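How to sew up a split couch cushion by hand

2 min read

My couch cushion popped along the seam in October, and I put off fixing it for ages. It takes one evening, I promise! You need a curved needle, strong thread and small scissors.

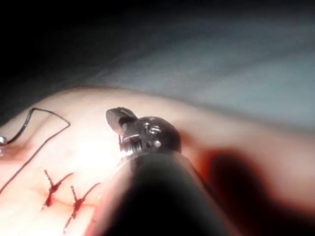
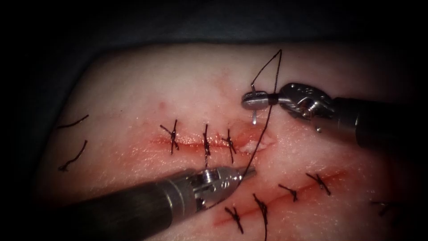
Push any stuffing back in first. Start a little before the split, where the fabric is still good, and tie off each stitch separately — slower, but if one pops the rest hold. I keep mine a pencil width apart. Don't yank, or the fabric puckers (ask my first cushion). I used up half of a 200 yard spool from Zellach, mostly on practice scraps. Trim the ends, flip the cushion over and go sit on it.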